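Two Arms, One Table: Testing the Skovora Sorting Kit

Bench sorting is a hard sell for automation. The parts vary, the batches are short, and a person with a set of bins can be retrained in a sentence. Nusetti's Skovora kit is aimed at shops that have already looked at a fixed sorting line and put the quote back in the drawer. It comes as two arms, two parallel grippers, wrist cameras, a controller and a software license, and the company says it can be set up on any level table that will take the base clamps.

We spent 5 days with it. Most of that time went to handling, with the remainder on installation and the teach software.

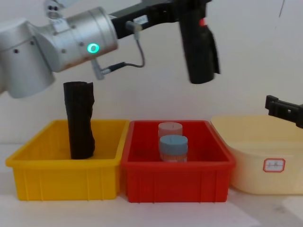

DALTMONT, December 23, 2023

The kit arrives in 2 crates. Unpacking and clamping took a morning, and the first powered move came shortly after lunch. The arms share one controller, so there is a single emergency stop circuit and a single network address to deal with. Cabling from the controller to each base is keyed and cannot be swapped. Cabling along the arm is less tidy. The gripper lead is external and needs enough slack for full wrist rotation, and the supplied clips hold it too loosely. We replaced them with hook-and-loop straps.

Skovora does not require special trays. Bin positions are taught by hand: the operator holds the enable switch, moves the arm to the bin, and records the rim height and the floor height. Our layout put a yellow bin, a red bin and a cream tub in a row. In the yellow one was a roll of black cloth. The red one held small lidded containers. Those two classes of item were chosen to pull the grip settings in opposite directions.

Rigid items were the easy part. With the lid diameter entered in the item table, the software picks an opening width and a closing force, and both defaults were usable. Cloth needed manual work. At the default force the fingers closed on a fold, slid up it and came away with nothing. Raising the force and lowering the approach height by 20 millimeters gave a dependable pick, at the cost of a slower descent. The manual covers this in one paragraph, which should be a chapter.

Eamon Ó Ceallaigh, applications lead at Nusetti, confirmed that soft goods are the most common support request. "The defaults are written for hard parts," he said. "We would sooner ship a setting that fails gently than one that crushes a bottle." A cloth profile is planned for the February software release.

Coordination between the arms is handled by zones. Each arm owns a volume above the table, and shared volumes are locked while one arm is inside. The scheme is conservative. With bins packed side by side, one arm frequently waits for the other to clear, and two arms deliver noticeably less than twice the work of one. Spacing the bins farther apart recovers part of the loss.

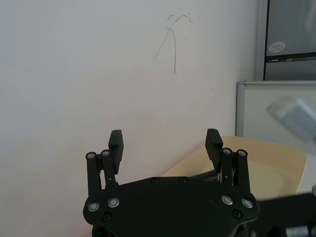
Wrist view of the parallel gripper with the fingers open. Each fingertip pad is carried on a pair of linkage bars.

The gripper is a plain parallel-linkage design. The fingertips stay parallel through the stroke but move in a shallow arc, so the contact point shifts slightly as the opening changes. The software corrects for this in the vertical axis only. On tall items the error can be ignored. On low items in a deep bin it has to be taught out.

The wrist camera is fixed and always sees the fingers, a useful arrangement for confirming a grip. It also means that the gripper blocks the lower part of the view, and the detector has to find the item before the final approach. Background clutter had little effect on detection in our trials.

Diarmuid Breathnach of the integrator Nic Aodha, who reviewed our settings, recommended logging every failed pick for the first week and adjusting force before speed. We followed that advice. Over the test we logged 1246 pick attempts, and the failures fell mainly on the cloth.

Documentation is adequate for installation and thin on tuning. Spare pads are included. Spare gripper leads are not, and one should be ordered with the kit.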